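Rules before runs: a start-state checklist for simulated kitchen tasks
Project report, Group 76, submitted 24 October 2019

Why we did this. Last term every group ran the Zinton kitchen its own way. Different start poses, different idea of what counts as a fail. So scores couldn't be compared. Our job was to write one short set of rules and try it on old logs.

We had 783 logged episodes. Threw out 281 that had no start view saved. The rest got checked by hand against the draft rules, two readers each. Slow work – most of our time went here, we should of scripted the pose check from day one.

Rule 1 came out of this. Gripper open, nothing between the fingers, and the piece of counter in view has to be clear before the clock starts. If a reader can't tell from the wrist view, the episode is marked unclear and stays out of the score.
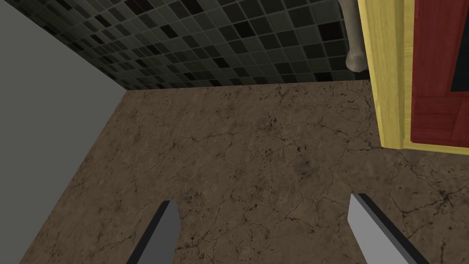 Section 3. Start state and clearance

Fingers spread wide, bare brown stone between them. Pass on rule 1. Rule 2 is clearance to fixed parts, and one view doesn't settle it. The cabinet on the right and the rounded thing hanging next to it both need a distance from the simulator, not a guess by eye. We read it off the Miltel log viewer and write it on the sheet.

Rule 3: same counter texture for all runs in a set. Dark veins and specks could confuse a detector, so don't swap stone halfway thru. Backsplash too.

Rule 4: no restarts without a note. Even if the arm never moved.

Problems. Readers disagreed most on "clear" – does a thing at the back by the tiles count? We said yes, anything on the counter counts. Vahidi format sheets have no field for unclear so we used the comments box, wich is messy.

Still to do: joint limits, a rule for two-arm setups, and moving the sheet over to Skandis before January.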